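How to Test Whether a Robot Can Handle Your Chores

Most robot demos show one task, done once, in a room set up by the company selling the machine. That tells you very little about how it would do in your kitchen or stockroom. This guide explains how to run a simple test of your own. It works for a rented machine, a trial unit, or one your workplace is thinking of buying. You don't need to know any programming. You need a pen, a clock, a few household items, and most of an afternoon.

The method was written for picking and putting away, which covers a large share of what people want a robot to do: unloading groceries, clearing a table, filling an order from a shelf. Notes for wiping, folding, and opening doors are near the end.

What you need

A shelf unit with open compartments
A basket or tote with an open top
Three to six items of different shapes
Painter's tape
A score sheet (a lined notebook is fine)
A phone on a stand, to record each run
Someone who can reach the stop button the whole time

Step 1. Pick one chore and write it in one sentence

Write the chore the way you would say it to a new worker. "Take the fruit off the shelf and put it in the basket" is good. "Tidy up" is too loose, and you will end up arguing with yourself about whether a run counted.

Then write down what a finished job looks like. For the fruit chore, ours reads: every piece is in the basket, nothing is on the floor, no skin is broken, and the shelf has not moved. Do this before you switch the machine on. It is easy to lower the bar once you have watched an arm struggle for a few minutes and start rooting for it.

Step 2. Set up the space

Put the shelf against a wall or fix it so it can't tip. A tall, light unit can be pulled over by an arm that catches on a divider. Mark the feet of the shelf with tape so you can tell afterward if it shifted. Mark the robot's starting spot too, and the spot for the basket.

Leave the lights the way you normally have them. Many trial teams bring in extra lamps, and the results look better than they should. Glossy white shelves are worth including if you own them, as glare and pale corners can confuse a camera that did fine on bare wood.

Clear the floor of cords and rugs for the first round. You can put them back later and see what changes.

Step 3. Choose items that differ

Fruit is a good starting point. It is cheap, it comes in many shapes, and it shows damage. Use something long, something round, and something small. Avoid a set that is all one color. Mix firm and soft pieces if you can, but save the very ripe ones for the last round.

Put each piece in its own compartment, and don't line them all up on one level. Place one near the front edge and one farther in. A machine that only works when the item sits in the exact middle of a shelf is not ready for a home.
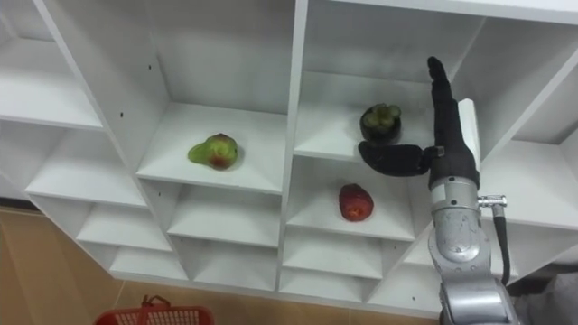

Compartments are harder than open tables for a plain reason: the hand has to fit in along with the thing it is picking up. A person bends the wrist and comes in from the side without thinking. An arm has to plan a path that keeps its knuckles, wrist, and cable clear of every divider. Watch that part closely. In our own trials more runs were lost to bumping a panel than to dropping the item.

Round fruit brings a second problem. If the thumb touches first and the fingers are late, the piece rolls toward the back, and the next try is harder than the first one was. Write down which part of the hand made contact first. You will often see the same mistake repeat, and it gives the maker something useful to work on.

Step 4. Do a dry run with the stop button

Have your helper press stop while the arm is moving in open space, then again while the hand is close to the shelf. The arm should halt at once both times. It should also hold its position and not sag onto whatever is below. If it fails either check, end the test there and call the supplier.

Keep children and pets out of the room. Keep your own hands out of the compartments while the machine is powered, even if a piece has rolled and you only want to nudge it back.

Step 5. Run it 10 times without touching anything

Ten runs is the smallest number that tells you much. Between runs, put the items back, but don't try to match their old positions exactly. Small changes are part of the test.

For each run, write down:

Whether the job was finished by your own rule from Step 1
How long it took, start to finish
Each time the machine stopped and waited for a person
Anything dropped, dented, or knocked

Don't help. If the hand is stuck, let it sit for 90 seconds and then mark the run as failed. Helping is the most common way these tests go wrong, and vendors do it too. Ask whether anyone is steering the machine from another room. Remote control is a fair service to sell, but it is a different thing from a robot that does the chore on its own, and the two should never share a score sheet.

Step 6. Make it harder

Change one thing at a time. Move the basket to the other side. Turn off the overhead light. Swap a firm piece for a ripe one. Put two items in the same compartment so that one partly hides the other. Do a few runs of each and note where the score drops.

A short list of what we found when we did this with the Brevier, a one-arm unit on loan, and later with the two-arm Jadine:

The Brevier finished 22 of 36 runs across all the setups. Most of its failures came in the lower compartments.
The Jadine was slower but dropped less. It would not attempt two items in one compartment at all.
Both did worse when the basket had its handle up. Folding the handle down fixed this.

These results are from one stockroom, the small one we use at Dilevholm. Yours will differ, and the point of the test is to find out how.

Step 7. Time yourself doing the same job

Do the chore by hand, at a normal pace, with the same items in the same places. People skip this step and then have nothing to compare against. A person clears three pieces of fruit from a shelf in seconds. A machine that takes several minutes may still be worth having if it works at night while the place is closed, or if the person it helps can't reach or bend. It is not worth having if someone must stand beside it the whole time.

Add up the minutes a person spent setting up, resetting, and rescuing the machine. Subtract that from the time the chore would have taken by hand. If the answer is below zero, the robot is making work.

Notes for other chores

Wiping: Use a spill you can see, such as cold coffee, and check the edges of the counter. Middle sections are easy.

Folding: Start with hand towels. Shirts can wait. Count a towel as done only if it would stay folded when picked up.

Doors and drawers: Test the handle you use most, not the easiest one in the building. Soft-close drawers give some machines trouble near the end of the travel.

So are they ready?

For picking and placing in a tidy space, with items the machine has met before, some are close. A stockroom with fixed shelves suits them better than a home. For a kitchen where things move every day, we would not buy one yet. Ertürk, the supplier that lent us both units, offers a trial period, and we would use all of it before signing anything.

Keep your score sheet and the recordings. When the software is updated, run the same ten again with the tape marks in the same places.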